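Brerkside College > Household Studies > Course Materials > Unit 7 Handout

This site uses cookies to remember your settings. By continuing to browse, you accept our cookie policy.

HOUSEHOLD STUDIES, LEVEL ONE
Unit 7: Folding, Rolling and Sorting in a Child's Bedroom
Handout for students at the Orudley and Fenville sites

1. Scope of the unit

This unit covers the handling of clean clothing and small soft items in a bedroom used by a child. Washing and drying were treated in Unit 5 and are not repeated. Students are expected to have read pages 23 to 34 of the course reader before the practical session.

2. Preparing the surface

The bed is the usual work surface. It should be made before any folding begins. The quilt is pulled flat to all corners, and any blanket at the far side is smoothed or turned back. Items already lying on the bed are moved to one side and dealt with at the end of the session.

A patterned quilt makes small garments hard to see. Socks and hair ties in particular are easily left behind, and the surface should be checked by hand once the clothing has been put away.

3. Folding or rolling

Woven garments such as shirts and pressed pants are folded. Knit garments may be folded or rolled. The course teaches rolling for knits that will be stored in a drawer or a deep basket – it keeps the garment together when others are taken out around it.

The method is as follows.

a) Lay the garment face down and smooth it from the center outward.
b) Fold in both sides so that the edges meet at the middle. Sleeves lie straight along the body.
c) Fold the bottom hem up by the width of a hand.
d) Roll from the collar toward the hem with even pressure. A roll made too tightly will leave creases across the front.
e) Tuck the open end under, or place the roll with the open end down.

Stripes are a useful guide for beginners. If the sides have been folded evenly, the stripes will run in line around the finished roll.

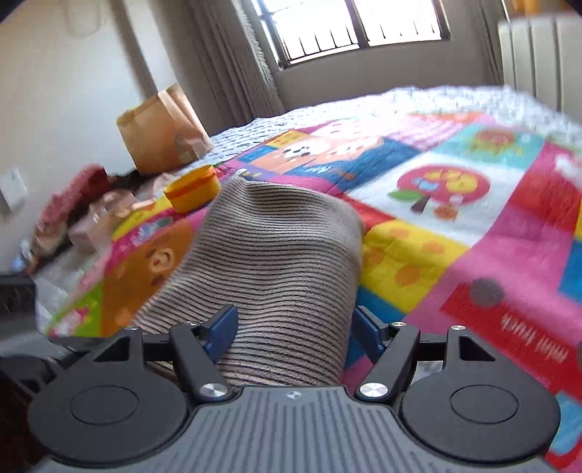

Fig. 1. Striped knit, rolled, over a child's patterned quilt.

Thick knits give a wide, soft roll and should be placed in the drawer first. Thin knits fill the gaps that remain.

4. Sorting what is left

Loose belongings along the wall or beside the bed are sorted after the clothing. Students should use three groups: soft items, boxes and small containers, and paper goods. Bags are opened and checked before they are moved. Nothing belonging to the child is thrown away without the agreement of the household.

5. Practical record

Each student submits one written record of 200 words. It should state which garments were rolled, which were folded, and where each group was stored. Students using the Verstraete drawer plan should attach it to the record. Records from Brerkside and Fenville are marked together.

Handout revised 27/12/2018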